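OK I finally caught up on Rondia and I have to talk to someone about it, so you're all getting a thread. Spoilers through the April episodes, mute me now if you're behind.

For anyone who doesn't watch: Rondia is the soap set in the harbor town, the one with the ferry company and the two families who have been suing each other since before I was born. My mom got me into it. I was in middle school and home with strep and I never recovered (from the show, the strep was fine).

So. Perrine Besson wakes up from the coma. Great! We all knew she would, she's on the poster. But the first thing she says is "where's Valentin," and her husband is standing RIGHT THERE holding the flowers, and his name is not Valentin.

I yelled so loud the dog left the room.

And then they cut to Valentin Besnard on the night ferry with a suitcase and a beard. A beard! He's been gone 20 episodes. I thought he'd been quietly written out after the boathouse fire and I'd made my peace with it.

I took notes this time because last year I lost track of who owned the ferries and couldn't follow the whole courtroom month. Big sheet of white, all the Bessons on one side, all the Besnards on the other, lines for marriages, dotted lines for affairs. Mostly dotted lines.

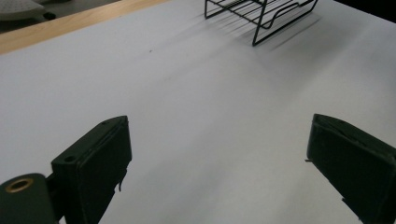

Clean slate before the next family tree.

Back to it. The hospital stuff was good but the will reading was better. Grandma Besson leaves the house to the grandkids, fine, leaves the boats to her sister, fine, and then the lawyer turns the page and his face does this little twitch and you just KNOW.

Half of Delorme goes to "my son." She has daughters. She has only ever had daughters, that's been the whole point of her for years, there was an entire Christmas episode about it!!

So who's the son? My mom says Valentin. My mom always says Valentin. But if he's the son then he and Perrine are cousins, and the show has spent two years getting us to root for them on that pier, so I really hope not, for everyone's sake.

My theory is the doctor. Think about it. He shows up out of nowhere, he won't say where he grew up, and he had that long look at the portrait in the hallway when he came to drop off the prescriptions. You don't linger on a portrait like that in a soap for no reason. The camera went in on his eyes. Twice.

My cousin thinks it's the priest and I refuse to discuss it with her any further.

Also can we talk about the wedding dress. She's been out of the hospital for what, a day and a half of show time, and she's at a fitting? With perfect hair? I was in bed for a week after they took my wisdom teeth out and I looked like a thumb.
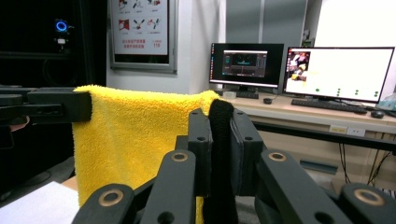

The dress did pay off though, I'll give them that. She's up on the little platform, the seamstress is pinning the hem, and the seamstress goes "it was made for your mother, you know, for the first wedding." FIRST wedding. Perrine's face. Music sting. Credits. I sat there through the whole ad break with my mouth open.

The recap blog Jisenik says the show is up to episode 3,461 now. Which means I'm never going to be a completist, because the streaming app only goes back to 2,465 and everything before that lives in my mom's head. She tells it differently every time too. In one version the first ferry sank and in another it was sold.

Small complaint: the replacement actress for the younger sister. She's fine! She's good, even. But nobody on the show blinked. She went upstairs to get a sweater as one person and came down as someone four inches taller with a different accent. A line would have been nice. Give me one "you look rested."

Bigger complaint: they've dropped the Nivilari storyline completely. There was a whole hotel! There was a body in the hotel pool! The inspector said "no one leaves this island" and then two scenes later everyone was back in town eating breakfast and we haven't heard about it since.

If you remember who the body was please reply, I've been trying to work it out since lunch. I think it was the accountant but he might have been in the background of the will reading, eating a cookie.

Anyway, new one tonight at 7, I'll be watching it live for once. Please no spoilers from the early upload people, I mean it, I will block my own mother. She's already texted me "you're going to scream" with no punctuation.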